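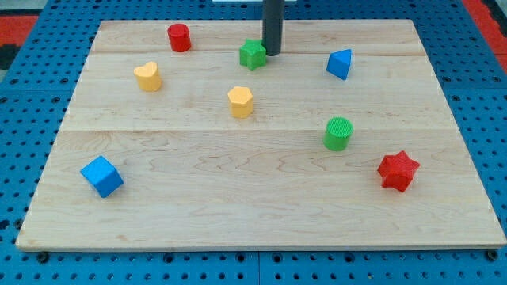
How do you work out how old a church is when the sign out front only gives one date?

Start at the bottom of the walls and work up. The oldest surviving masonry is usually down low, and the date on the sign may belong to the first chapel on the site, the last big rebuild, or the bell.

Reading an old church from the outside

Most towns will tell you their church is older than it is. In Orellana the plaque by the west door gives the year of the founding, and visitors stand under the spire looking suitably moved. The spire is younger than the railway station. The founding church burned down, its replacement was knocked down for being ugly, and what's there today is the third go, with bits of the second stuck in it like raisins.

You can sort most of this out yourself in an hour, for free, with a notebook and a tolerance for pigeons.

Before you go

Pick a time when the sun is low. I like four in the afternoon in September, when light comes across the walls sideways and every patched window and filled doorway shows up. At noon a wall looks flat and tells you nothing.

Bring binoculars if you own them. People will assume you're watching birds and may come over to discuss birds. Have something ready.

Skip the guidebook until afterwards. Once you've read that the north wall is original you'll see an original north wall, whatever is standing in front of you.

Step 1: Walk right round it

Do one full lap without writing anything down. You want to know which sides were meant to be looked at. The front facing the square will be dressed stone with nice sharp corners, and the side facing the lane where they kept the bins will be whatever was cheap that year. The bin side is the one you want. Money gets spent hiding changes on the front, and hardly any gets spent round the back.

At Dollo the back wall is such a muddle of brick, rubble and old gravestone that a local architect, Güven Çınar, takes his students there and makes them draw it. He tells them the front is "a press release". I've stolen that line many times and am finally paying him back.

Step 2: Look for straight joints

A straight joint is a vertical line where the courses on one side don't match up with the courses on the other. Two walls built together are laced into each other like fingers. If one was added later, the newer one just butts up against the older, and you get a seam running up the wall. A tower with a seam on each side probably wasn't there when the nave went up, or the nave was rebuilt against a tower that already was.

Working out which came first is the fun part. Check for a window that's been half swallowed, or a moulding that runs along happily and then dives into a wall. The thing being swallowed is the older one.

Step 3: Read the windows, but don't believe them

Window shapes are what every beginner's handbook starts with: round heads are early, pointed heads later, big square-headed ones later again. Fine as far as it goes. The trouble is that builders a few centuries on were fond of copying early windows, and very good at it. If all the windows match perfectly and the edges are crisp, be suspicious. Real old windows tend to wander a bit. On the south side at Orellana there are seven, and the one nearest the porch is narrower than its neighbours and set lower. That's the raisin.

Step 4: Find the old roofline

Stand back and look at the face of the tower above the nave roof. Quite often there's a sloping scar or a line of projecting stones in the shape of an upside-down V. An earlier roof met the tower there. If the scar is higher than the present roof, the old one was steeper, and somebody brought it down, usually to save on lead.

Step 5: Now read the sign

Go back to the plaque and argue with it. "Founded" means there was a piece of paper. "Consecrated" means a bishop turned up. "Restored" can mean anything from new gutters to a complete rebuild by a man with strong opinions. When you see "restored", add 100 years to your suspicion and look hard at the carvings.

If the plaque and the wall disagree, I back the wall. Hongjun Tang, who corrected an earlier version of this page by email, backs the paperwork, and points out that stone gets reused and can fib about its age as well as anyone. Fair point. Look for blocks with holes or grooves that serve no purpose where they are now, which often means they had another job first.

A few things that trip people up

Weathering is a poor clock. Soft stone on the windy side can look ancient in a lifetime, and hard stone in a sheltered corner looks fresh for ages.

Repointing hides straight joints beautifully, especially the thick grey cement kind. Try higher up, where the person with the trowel got tired.

Carved dates on a beam or over a door record that beam or that door. They can also record somebody called Santino Retamal who was bored during a sermon.

Go inside last. It'll be locked anyway. The key is generally at the café across the road, and they'll want you to buy something.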